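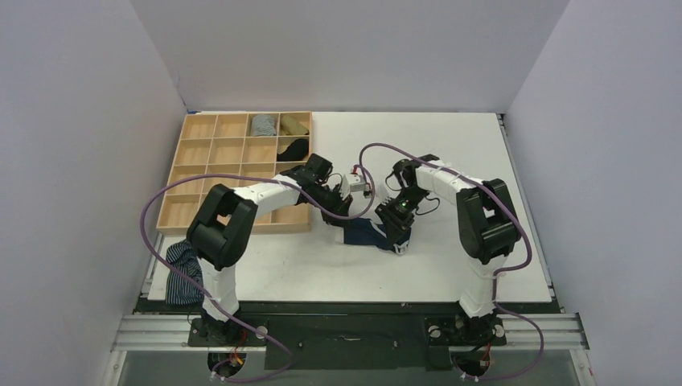 Folding cell, Suvarna laundry, Dullbridge. Two arms, one navy garment, organizer at the rear left.

Gula Fold Log
README, release 8

What this is

A record of 593 folding attempts on the two-arm cell at the Suvarna work-clothes laundry in Dullbridge, plus the notes kept by the people who work next to it. The cell takes a garment or cloth from the tabletop, folds it, and puts it in a compartment of the wooden organizer. The control software is Cedent. The shift notes are in ballpoint and were typed up later.

What's in the folder

attempts.csv: one row per attempt, with item type, start time, outcome, and whether a person stepped in.
notes.txt: shift notes, spelling left alone.
roster_changes.txt: who does what now, by job title only.
stills/: tabletop views.

Outcome labels

done: folded and in a compartment.
done_ugly: in a compartment. Folded is a matter of opinion.
assist: a person finished it.
stop: somebody pressed the button.

The first version had no done_ugly. Management counted those as done, the packing table counted them as assist, and the two reports did not look like they came from the same building.

What changed for the staff

The plan said the cell would free up one folder per shift. It did, and that folder now minds the cell. The job is called cell attendant and pays the same. It involves more standing and less folding, and the knees have been heard from in notes.txt. Packing starts at 10 instead of 8, which the parents on the crew dislike and everyone else has taken to very well.

Attendants may stop the arms at any time without writing down why. This was added in June after 51 stops came back with the reason "didn't like the look of it." Most of those were good calls.

Known problems

Dark items on the white table are easy to find and hard to fold square. Stripes come out better in the data than they do on the shelf. The assist label does not say how long the person spent, so please don't work out labor savings from it. Someone already has, and there was a slide.

Use

Free for teaching and research. Staff notes may be quoted if you leave out the shift.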